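Category: Get Involved / Calls and Vacancies

Women's safety after dark: residents wanted for street audit
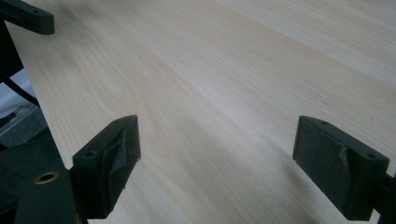

Closenow is looking for 22 women to take part in a street safety audit starting in September. We want people who live, work or study in the Jumau estate and walk there in the evening. Last winter 62 women wrote to us about broken lights, harassment at bus stops and reports to the police that went unanswered. The council has asked for evidence street by street. Each group will meet, go over the route and then walk it together – no one walks alone.

You will be asked to attend 8 evening sessions, fill in a short form after each walk and come to one meeting with councillors. Your name will not appear in the report unless you want it to. We pay travel and childcare costs. You must be 18 or over. Interpreters can be booked.

To apply, write to Oksana Koval at the Closenow office, Edano House, saying which streets you use and when. Applications received after 22 July 2022 will go on a waiting list.

Shared 62 times | 3 comments

Marsh Lane resident: Will you cover the underpass? The lights have been out since spring.

Jovita Tlapale: I work nights. Is there a later walk?

Closenow: Yes to the underpass. Jovita, put your hours in your letter – we may run a late group.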